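Markevis Opens Exterior Painting and Home Maintenance Branch in Butthorpe

BUTTHORPE – Markevis, a residential painting and home maintenance contractor, today announced the opening of a branch office in Butthorpe. The office will serve homeowners in the town and in neighboring Brenia, with interior and exterior painting, gutter repair, deck refinishing and seasonal upkeep.

The branch opens with 10 full-time employees, all of whom have completed the company's training in surface preparation and lead-safe work practices. Markevis completed 1,103 residential projects last year from its existing offices.

"Homeowners in Butthorpe have been calling us for several years, and until now we have had to schedule them around our other routes," said Pornthip Intarasuk, president of Markevis. "A local office means shorter waits for an estimate and a crew that can return promptly when a customer has a question."
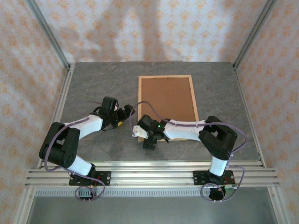 Framed panel with a light wood border, on a gray work surface.

Under the new Home Care Plan, customers will receive two scheduled visits each year. Crews will inspect siding, trim, caulking and window frames, carry out minor touch-ups and provide a written report with recommended repairs. Enrollment for the first year is limited to 300 households. Existing customers in Brenia will be transferred to the Butthorpe office in November and do not need to sign a new agreement.

Amnuay Ongart has been named branch manager. He joined Markevis as a painter and most recently supervised exterior crews.

"Older houses in this area have a good deal of original trim, and much of it can be saved if the work is done on time," Ongart said. "Our first job will be to look at each house carefully and give the owner a clear price."

Written estimates are free of charge and remain valid for 60 days. The office will be open every day except Sunday, beginning at 8 a.m. Appointments may be made by telephone or at the front desk.

About Markevis

Markevis provides painting, repair and maintenance services to owners of single-family homes and small residential buildings. The company is privately held.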